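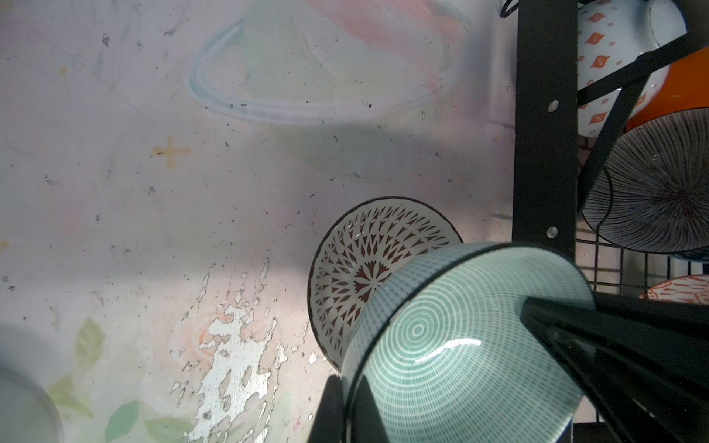

Trimberg open day – dish rack demo, notes and questions

plulero_fan
Posted 1/28/24
Went to the Trimberg open day and spent most of it at the bench with the two-finger gripper and the black dish rack. Mixed ceramic bowls, all different patterns, on an old painted worktop. The view from the wrist camera was up on a monitor. Cycle time was 75 seconds per bowl when I timed it, including the pause before the grasp. I expected it to be slower. Has anyone else seen this running?

gantry_left
75 seconds is slow. I wash up faster than that with one hand. What was the grasp, rim or body?

plulero_fan
Varied. The one I watched closely was the blue-green bowl with the white dashes, held on its side, one finger along the upper rim. There was a second bowl right behind it, partly covered by the first, so the approach wasn't trivial.

torque_notes
Overlap is the part worth discussing. Glazed bowls give you shiny highlights, and depth sensors tend to drop out there. Did they say whether they use depth at all?

plulero_fan
The person on the stand said colour only at the wrist. I asked about the fixed cameras and got "it depends on the task".

gantry_left
So, no answer.

soylu_owner
I run a Soylu arm at work with a similar gripper. Rim grasps are fine until the bowl swings. If both pads aren't well seated it rotates about the contact line. Did you see any drops?

plulero_fan
2 drops in the session I watched, both from low down. No breakages. A padded mat would have been sensible.

torque_notes
The rack bothers me more than the grasp. Wire grid at the back, diagonal bars in front of the dishes. Thin dark metal is poor for collision checking. I would have started with a plain tray.

soylu_owner
Disagree. A tray proves very little. Most kitchens have a rack, and if you leave it out you end up redoing the work later.

torque_notes
You can stage it. Tray first, rack second. Costeo did it in that order and their failure logs were readable.

gantry_left
Is there another open day? I'd like to bring my own bowls.

plulero_fan
September, according to the leaflet. Booking is by email and it said 3 visitors per slot at each bench. It doesn't mention bringing your own items – I'd ask first.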